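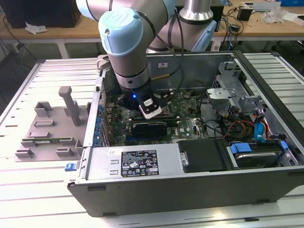

Bewegungsplanung im Inneren eines Gehäuses ist vor allem ein Problem der Kollisionsgeometrie. Für die Übung verwenden wir den Planer aus dem Paket Punska, Stand 3. März 2026. Hängt der Greifer wie hier knapp über der Hauptplatine, liegen Laufwerkskäfig, Grafikkarte und das Bündel roter und gelber Stromleitungen im näheren Arbeitsraum. Starre Teile gehen als Quader in das Kollisionsmodell ein. Kabel werden als Sperrvolumen mit 11 mm Zuschlag modelliert – eine Verformung berechnen wir nicht.

Ablauf der Übung

1. Gehäusemodell laden und die Lage über die Kamera registrieren. Der Restfehler soll unter zwei Millimetern liegen.

2. Vorposition über dem Sockel anfahren. Ab hier nur noch kartesisch und senkrecht verfahren, Geschwindigkeit auf 5 % begrenzen. Haltebügel und Hebel des Sockels bekommen eigene Kollisionskörper.

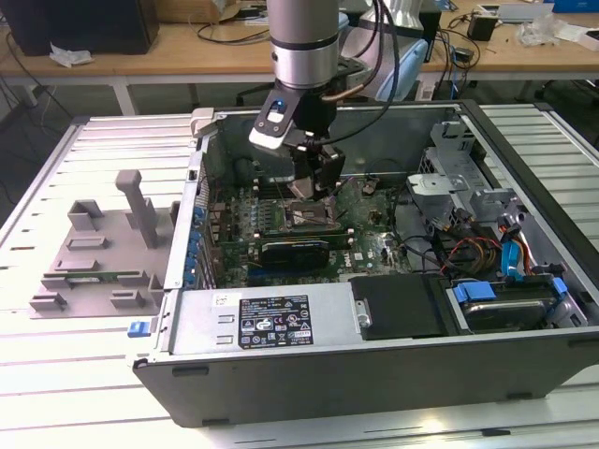
3. Kraftregelung in z-Richtung einschalten. Bei Überschreiten der Schwelle hält der Regler die Position und meldet den Zustand an den Ablaufplaner.

4. Nach dem Greifen den Prozessor als angehängtes Objekt in die Planungsszene übernehmen. Er liegt zwischen beiden Fingern und vergrößert die Hülle des Greifers. Erst danach die Bahn zwischen Gehäuse und Ablage planen.

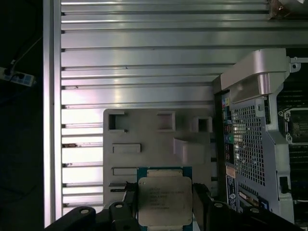 Warum wird die Bahn nach dem Greifen neu geplant?
Die alte Bahn wurde ohne das angehängte Objekt auf Kollisionen geprüft und gilt deshalb nicht mehr.

Abgabe: Protokolldatei und Parametersatz an Minttu Niskanen. Fragen zum Kollisionsmodell an Kacper Głowacki.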